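The basket on the bedside table

Posted Oct 15, 2020

I have never trusted the advice that every surface in a house needs a basket on it. Usually it means you have bought a container for the stuff you should have thrown out. But I've been doing the spare bedroom since July, and the white cube beside the bed kept bothering me, so I gave in and tried one.

The cube is the Nalitz, bought mostly because it fit between the bed and the door. It has a drawer, and in my experience a bedside drawer is where receipts go to retire. The top is the only part a guest will ever use. I wanted one thing on it that could hold a snack and then be picked up and taken back to the kitchen. 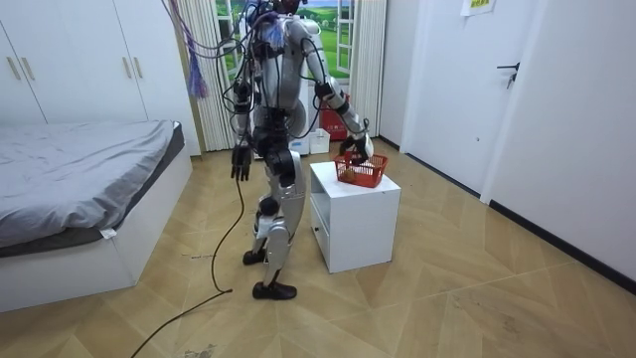 The red basket on the nightstand, with the bed and the white wardrobe behind.

Red was not my first choice. The bedding is grey, the wardrobe is white with gold-coloured handles, and I had a notion that everything in there should be calm. I still suspect the colour is a bit much. On the other hand, you can find it with your glasses off, and the whole Trokville catalogue of tasteful beige bowls can't say the same.

The handle is what sold me, to the degree I'm sold. A bowl needs two hands or a tray. With this you hook it and go, and the top of the cabinet is free again for a book.

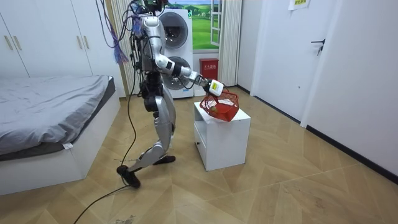
What goes in it

Fruit, so far. I know, fruit in a bedroom. I was doubtful too, and I'd draw the line at anything that drips or needs peeling. A pear is fine. The open sides mean you can see what's in there before it becomes a science project, although they also let crumbs through, so forget crackers. 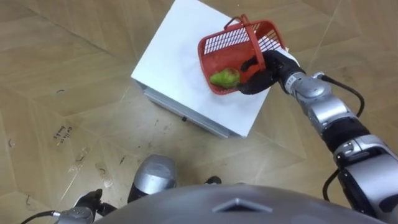

One green pear, red plastic, and a few smudges on the white top that I keep meaning to wipe.

Those smudges are my real complaint. A flat white top shows everything, and whoever wrote "easy care" on the box has a looser idea of easy than I do. I go over it every 7 days or so and it never looks any different.

Would I buy a second basket for the other bedroom? Probably not. I'll leave this one until Christmas and see if it has filled up with pens and dead batteries – that's my prediction, anyway. Next job is the curtains, which I have opinions about.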